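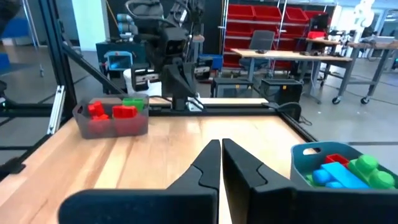 Block bin

A block bin is an open container, most often plastic, used to hold studded toy building blocks between periods of play. In theory each bin holds one kind of block. In practice it holds whatever was nearest when cleanup was announced.

Types

Bins may be translucent or solid-colored. A translucent gray bin shows its contents dimly through the wall, so that a red block near the bottom looks like a duller red block. Colored bins, such as teal ones, are often given a handle cutout in the side, large enough for a hand and, in some households, a cracker.

Sorting

The usual division is by size, with small blocks in one bin and chunky ones in another. Sorting by color has a devoted following among adults. Libor Slanina's handbook Chala (revised in February) lists 10 sorting schemes and recommends 4, one of which is giving up.

Trorow, a toy library, keeps 2,408 blocks in more than 50 bins. Its cataloger, Pornthip Ruangrit, sorts by size and regards color as "the next person's problem."

See also

Toy chest
Stacking crate
Fluvik (block system)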